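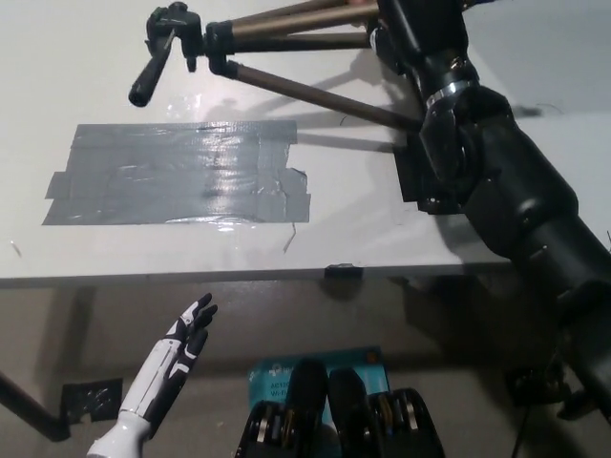
Gray tape on a white tabletop.

About Us

Skina Music School

Skina Music School teaches instrumental music, singing and composition to children, teenagers and adults. We have three teaching rooms, a rehearsal room and a small recital hall on the second floor of the Grinov Building. Lessons run on weekday afternoons and evenings during the school year, with a shorter program in the summer.

The school began as a piano studio with one teacher and one upright. Strings were added next, then guitar and voice. Composition was taught at first as an extra half hour after piano lessons. It is now a course of its own, and students can take it without studying an instrument with us.

What we teach

Private lessons are offered in piano, violin, viola, cello, classical guitar, flute, clarinet and voice. A lesson is 30 or 45 minutes. Children can start piano and violin at age 6. For flute and clarinet we ask families to wait until the adult front teeth are in, and our wind teachers will meet with you before you rent an instrument.

Every student under 18 also has a place in a weekly theory class at no extra charge. The classes are grouped by level, so a teenager who is new to reading music may sit with younger students for a term. Theory covers note reading, rhythm, intervals, scales, chords and simple dictation. We use our own workbooks, which are included in the registration fee.

Composition

The composition course has two levels. In the first, students write short melodies, learn how to set down rhythm clearly, and finish with a piece for one instrument. In the second, they write for two or more players and prepare clean parts that another musician can read at sight. Notation is done by hand in the first level. Students may use software in the second.

Pieces from the second level are played at the spring recital in May.

Ensembles

The Hovus Ensemble is our string group for intermediate and advanced players. It rehearses once a week and gives two concerts a year. Placement is by a short audition: one prepared piece, one scale and some sight reading. There is also a beginner string group, a guitar ensemble and a mixed choir for adults. The choir does not hold auditions.

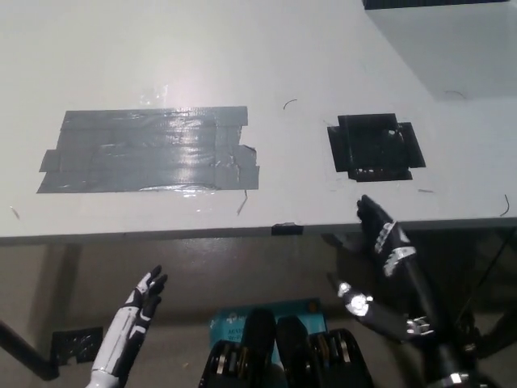 Page 7

Recitals

Student recitals are held in the Kandasamy Room, our recital hall, and are free to attend. All private students are invited to play, and most do so at least once a year. Playing is not required. Adult students have an evening recital of their own, and duets with a teacher are welcome there.

The hall has a grand piano, which is tuned before each recital. Students may book a rehearsal on it during the week before they play.

The library

Our lending library holds 1592 items, mostly printed scores, along with method books and chamber music parts. Enrolled students may borrow up to 3 items at a time for one term. Orchestral parts stay in the building. Please use pencil only and erase your markings before you return a score.

Enrollment and fees

New students are accepted at the start of each term. If a teacher has an open time, we can also start lessons partway through a term, and the fee is adjusted to match. Tuition is billed by the term and may be paid in two parts. A sibling discount applies to private lessons but does not apply to ensembles.

Trial lessons are available for all instruments. To arrange one, call or stop by the front desk between 2:00 p.m. and 6:30 p.m. on any weekday during term. Please tell us the student's age, the instrument, and any earlier lessons they have had.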